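Speaker notes: Sizing storage bins for small-parts picking
Session 2, Jeltari warehouse track. Speaker: Ursina Hofstetter

Slide 1. Title. Give name and site. Questions at the end.

Slide 2. Starting point. The Pasiden site held 505 active part numbers, all in one bin size. Fill level was never recorded. Small parts sat in a thin layer on the floor of the bin.

Slide 3. Method. Take peak stock on hand, multiply by part volume, divide by packing factor. Packing factor comes from a trial fill. Do not use the supplier's carton volume, which includes padding.

Slide 4. Bin choice. Standard depth is now 300 mm. Width is also 300 mm for slow movers. Point out on the drawing that these are outside dimensions. Wall taper reduces usable floor area.

Slide 5. Labels. Front face only, part number above location code. Kitard labels peeled in the cold aisle during April. Replacement stock uses a stronger adhesive. Pass the sample strip along the first row.

Slide 6. Replenishment. Two-bin rule for fasteners. Min/max for everything else. Cosimo Monti has the spreadsheet; he will send it on request.

Slide 7. Open points. Divider cost. Mixed lots in one bin. Deligiannis quote still pending. Pause for questions.

Slide 8. Closing slide, leave up during questions.
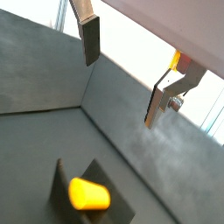

Photo: Cosimo Monti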